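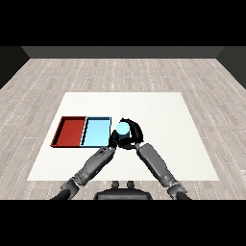

Home Talks Notes About Contact

We use cookies to remember your preferences. By staying on this site you agree to our cookie policy. OK

Notes for the talk on keeping a family recipe collection
Urnport Library, downstairs room, 14 April 2019

(Wait for people to settle. The coffee is at the back, so give it a minute or two longer than feels polite.)

Good afternoon, everybody, and thank you for giving up a Sunday for this. My name is Hae-won Song, and I've spent more of my life than I'd care to add up going through other people's recipe boxes, and my own mother's, which was the one that got me started.

It came to me in December, the year after she moved in with my brother. A shoebox, tied with kitchen string, and inside it 118 cards and scraps. Some of them were proper index cards. A good many were the backs of envelopes, and one was written on a bank deposit slip in pencil so faint I had to take it out on the porch to read it. I sat down to make her radish soup that same evening and found out the card said, in full, "radish, the broth, cook until right." That was it! I called her and we were on the phone for an hour and a half, and I wrote down everything she said, and that phone call is really the whole reason I'm standing here.

(Pass around the radish soup card. It's in the plastic sleeve. Ask people to leave it in the sleeve.)

So, where to begin. Most folks want to start typing right away, and I understand it, I did the same. Please don't, at least for the first afternoon. Spread everything out on the biggest table you have and just read. Keep the order they came in if you can, because my mother had her New Year dishes all together at the front and I'd shuffled them before I noticed. I still don't have that order back and it bothers me.

Then give each one a number, in soft pencil, on the back, up in a corner. No pens, no sticky notes. The glue on those things stays behind and picks up dust for years.

(Slide: numbered backs. Don't linger.)

Next, copying. I like to do it twice. The first time you copy exactly what's there, misspellings and all - if she wrote "suger," you write "suger." The second time you write it out so that a grandchild could cook from it. Keep both. My cousin skipped the first copy, and now none of us can say whether the half cup of vinegar in Aunt Ko's cucumbers was Aunt Ko's idea or my cousin's. I've made them both ways and I have my suspicions.

About measurements. You will run into "a glass of rice" and "a 4 cent piece of ginger" (still working on that one, and if anybody here has a theory please come see me after). If the actual glass is still in the cupboard, fill it with water and pour it into a measuring cup. Ours came to 300 milliliters, a good bit more than I'd been using, and my rice cakes had been dry the whole time.

(Pause for the laugh if there is one. Drink some water.)

Now the visiting part, my favorite. If the cook is still with you, go and cook with them, and bring somebody else along to do the writing, since you can't stir and take notes. Ask what they'd serve it with. Ask who taught them. Ask what they do when it goes wrong, because that question gets you more than all the others put together. I keep to 90 minutes or so of real questions and after that we just eat, and the best stories usually come over the dishes anyway.

(If short on time, skip to storage.)

There was a neighbor of ours out on Grorau Road who told me she had no recipes at all, nothing written, nothing worth my trouble. I went over with a notebook all the same. We filled it, both sides of the page, and her daughter has it now.

Storage, quickly. Cool, dry, dark, and not in the kitchen, I'm sorry to say. A closet shelf is fine. An attic isn't, and neither is the cabinet over the stove. Use paper folders marked acid-free, and take off the rubber bands and paper clips first. Make a printed copy for everyday use and let that be the one that gets splattered.

And share it! Send it to the cousins, including the ones you don't hear from. I mailed mine out in plain binders, and two envelopes came back with recipes I had never seen.

(Questions. Repeat each one out loud for the back rows. The handout is on the table by the door - extra copies in the Jivora tote bag under my chair. Remember to get the soup card back.)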